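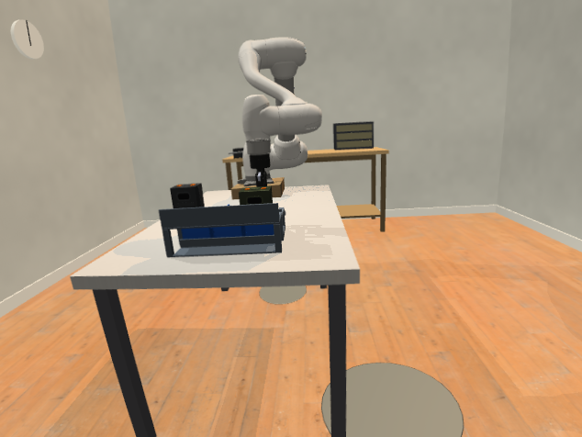

Most floor noise complaints in converted buildings start with the wrong measurement. Airborne sound, such as speech or a television, is tested with a loudspeaker. Footfall is tested with a tapping machine on the floor above and a microphone in the room below. A floor can score well on the first test and badly on the second, and the seller's leaflet usually prints the better number.

The Clellside block, a former yarn store now split into apartments, is a typical case. Its concrete slabs are heavy enough to stop voices. When the carpet came out and hardwood went down, the slabs passed every heel strike straight through. The owners had fitted Drolliser, a thin foam underlay, under the new boards. It softened the sharp clicks and did little for the low thud. 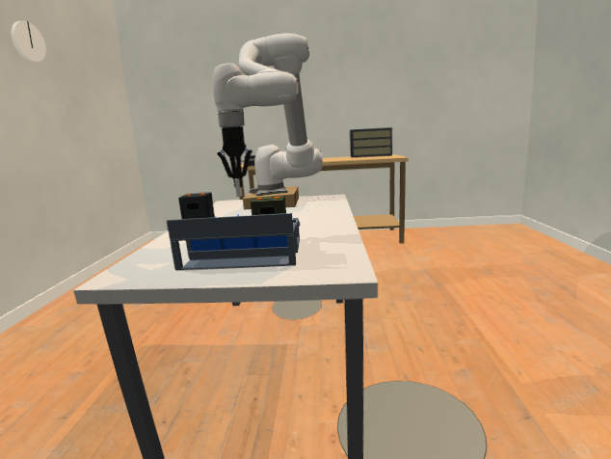
Low-frequency impact is a problem of mass and spring. The layer above must be heavy and the layer below must be soft enough to move under it. Kotier, the contractor at Clellside, rebuilt one test bay with a screed over a mineral mat and left a gap at the perimeter. The first reading was poor. A bead of mortar 2 inches long had bridged the gap behind a radiator pipe. With the bead cut out, the bay met its target on a Wednesday evening, with the street quiet.

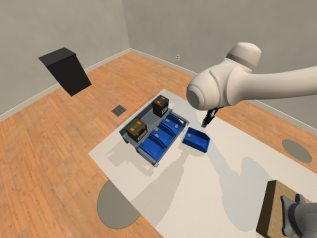 Edges decide most results. A floating floor has to stop short of the wall on every side, and the joint has to stay open under whatever trim covers it. A thin white baseboard over a plank floor, of the sort seen here along two beige walls, can hide a sound joint or a failed one. The trim should be fixed to the wall only. Outlets set low on the wall, like the small one near the corner, deserve a bead of acoustic sealant around the box.

Pelupessy, which supplies the mat, asks installers to check the perimeter at 3 stages: before the pour, after curing, and again before the trim goes on. The last check is the one most often skipped. It takes a feeler gauge and a flashlight.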